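4. Entering a book in the Clorkia catalog

This section explains how to add one old or rare book to your Clorkia catalog. Before you begin, have the book near you and check that the Asteo price list is loaded (see section 3).

4.1 Create the record

1. Open Catalog and choose New Item. The program gives the next free number, for example 1,342. Do not change this number by hand.

2. Type the author's family name in capital letters, then a comma, then the first name. If the book has no author, leave the field empty and fill in Title only.

3. Copy the title from the title page and not from the spine. Long titles can be shortened with three dots.
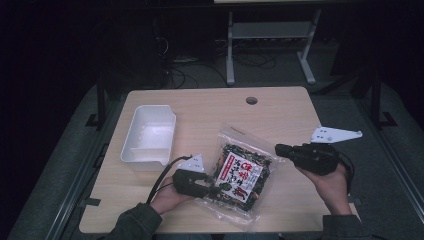

4.2 Describe the condition

4. Choose the binding from the list. If the binding is later than the book, mark the box Rebound.

5. Count the plates and write the number in the Plates field. When plates are missing, write both numbers, as in "9 of 23".

6. In Notes, write the defects in this order: binding, title page, text, plates. Foxing, worm holes and old library stamps must always be written.

Note: The Notes field is printed in the catalog exactly as you type it. Put private remarks, such as the purchase price, in the Seller Only field.

Caution: Changing the binding after you save will clear the Notes field. Copy your text first.
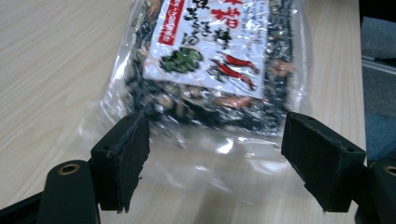 Dried seaweed mix in a clear bag with a Japanese label.

4.3 Save and check

7. Press Save, then Preview. Read the entry once more from the beginning.

8. If the letters with accents look wrong, open Settings and change the font to Kesier.

Section text: Oranuch Thepsuriya. Last revised in March.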